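Sorting Play Food and Small Toys Off the Table

Filed under: Home > Kids' Rooms > Tidy-Up

Play food spreads faster than any other toy in our house. By the end of a rainy afternoon the kitchen table is covered and supper has nowhere to go. This method clears it in one pass.

What you need

One low basket for the food, one bin for everything else, and a damp cloth. I use an old bread basket and a lidded Dekico bin. Any bin will do if a child can open it alone.

Steps

1. Set the basket on the table, in the middle of the mess. Carrying handfuls to a shelf across the room takes twice as long.

2. Pull out whatever isn't food - crayons, puzzle pieces, hair clips - and put it all in the bin. Sort the bin later.

3. Pick up the big round pieces first and lay them in the bottom of the basket. Tomatoes and apples roll, and they end up under the stove if you leave them for last.
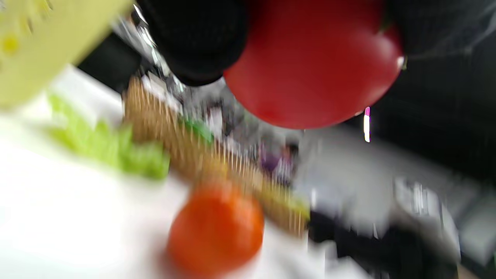

4. Add the long pieces next, such as carrots and corn, standing them up along the sides.

5. Lay lettuce and other flat leaves on top. Soft leaves keep a crease if they spend a week under something heavy.

6. Wipe the table, then put the basket back at child height. Wash hard plastic pieces in warm soapy water once a month and let them dry overnight on a towel.

If the basket won't hold everything, put some pieces away until August and swap them then.

Comments (3)

Lwazi Fourie: We do the bin first too. Ours is mostly crayons.

Annunziata Longo: How do you clean the felt leaves?

Ruan Kekana: Cold water and a little dish soap, then dry them flat. Worked for ours.

Related
Labels for Kids Who Can't Read Yet
Fixing a Sagging Jurwood Toy Shelf
Where to Keep Puzzles With Missing Pieces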